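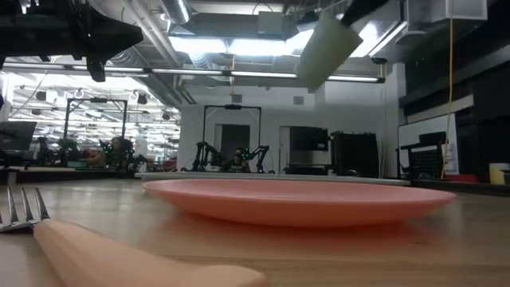 Vokatine Review Set

Short film reviews with sentence-level labels, for training and testing review classifiers.

Summary

Vokatine is a collection of 1000 short film reviews in English. Each review has been split into sentences, and each sentence carries a label for what it is doing: retelling the plot, judging the film, giving background, or something else. A separate flag marks sentences that give away the ending or a major turn.

The set was put together for the spoiler filter on Plikance, a site where members post reviews of films they have watched at home. The filter hides flagged sentences until the reader clicks on them. The first version worked from a keyword list and hid too much, including any sentence with the word "dies" in it, so we needed labeled data.

What is in the download

reviews.jsonl has one review per line, with the fields id, title_id, genre, stars and text.

sentences.csv has one row per sentence, with the fields review_id, position, text, role and spoiler.

titles.csv maps each title_id to a film title, release year and country of production.

splits/ holds the train, dev and test lists as plain text files of review ids. The test list has 300 reviews. No film appears in more than one split, so a model can't pick up a plot twist in training and be rewarded for it in testing.

Where the reviews come from

All reviews were posted on Plikance by members who ticked the box allowing reuse. User names were dropped before labeling and are not stored anywhere in this repository. Reviews shorter than two sentences were left out, and so were reviews that were mostly a cast list.

Horror and thrillers are overrepresented. Plikance grew out of a horror forum and it still shows. Documentaries are thin, and there are very few reviews of musicals.

Labels

The role field takes one of these values:

plot: the sentence retells something that happens in the film.
opinion: the sentence judges the film or some part of it, such as the acting, pacing, music or effects.
context: the sentence is about something outside the story, such as the director's earlier work, the release, or the book it was based on.
other: greetings, notes about the reviewer's evening, requests for recommendations.

Many sentences do two things at once. "The last act drags once they reach the roof" is both plot and opinion. The rule is to label by the main clause, so this one is opinion. Labelers did not always agree with the rule, and the guidelines in docs/labeling.txt list the cases that caused the most trouble.

The spoiler field is yes or no. A sentence counts as a spoiler if it reveals something that the film itself holds back until after its midpoint. Anything shown in the trailer is not a spoiler, even if it comes late in the film. For older films with no trailer online, labelers used the blurb on the Plikance page.

How the labeling was done

Every review was labeled by 2 people working separately. Where they differed, a third person picked one of the two labels. The third person could not add a new label, which we would change if we did it again, as there were sentences where neither choice was right. Those are listed in docs/disputed.txt.

Labelers were not required to have seen the film. This made the spoiler flag harder, and it is the weaker of the two fields.

Known problems

The sentence splitter breaks on titles with punctuation in them. Most of these were fixed by hand, but not all.

Star ratings use a scale of 1 to 10. Some older reviews were written when the site used five stars, and those were doubled. The doubled ratings are not marked.

Sarcasm is labeled by what the reviewer meant, as far as the labelers could tell.

A few reviews quote other reviews. Quoted sentences are labeled like any others.

Baselines

Two baseline models are included in the baselines folder. Lundov is a bag-of-words classifier that trains in a few minutes on a laptop. Kao is a small neural model that reads the sentence before and after as well. Kao does better on the spoiler flag. On the role field there is little between them. To run either one:

python run.py --model lundov --split test
python run.py --model kao --split test

Results are written to out/ and overwrite whatever is already there.

Use

The set is meant for work on review text. It should not be used to try to identify reviewers, and it is too small and too tilted toward horror to say anything general about how people rate films.

If you wrote one of the reviews and want it removed, use the contact form on Plikance and include the link to the review. Removals are handled in the next release, planned for March.

Changes

Second release: fixed the duplicate ids in titles.csv, added the position field, relabeled the context sentences in the dev split.

First release: reviews and role labels only.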